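Guest posts on the Mumell blog: your questions

Last updated in December. Please read this page before you send us anything.

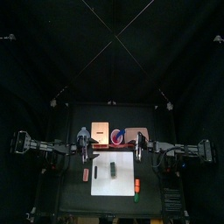

Who can write for Mumell?
Anyone with a blog of their own. It doesn't matter how new it is or how many readers it has.

How long should a post be?
Between 556 and 1000 words. The lower figure looks odd – it's the length of the shortest guest post we've run, and we kept it as the limit.

Can I send something already on my own blog?
No, but you can put your guest post on your own site 2 months after it appears here. Please link back to the Mumell version.

Do I get a link?
Yes. You get one in your author note, and up to 3 in the post if they're useful to the reader. We take out shop links and paid links.

Do you pay?
Not at present.

How do I send it in?
Use the form on the Contribute page and paste the text straight in. Attachments from Pelletier or Brimuter tend to lose their headings, so plain text is best.

Who reads it?
Annick Bélanger reads every post and replies by email. Allow some three weeks. If you've heard nothing after that, check your junk folder and then write again.

Will you change my wording?
We correct spelling and may shorten long paragraphs. Anything bigger comes back to you first. Titles are ours to choose – tell us if you really dislike one.

Can I reply to comments?
Please do, especially in the first few days.

What happened to the Dorncombe series?
It has finished. The old posts are still in the archive, but comments on them are closed.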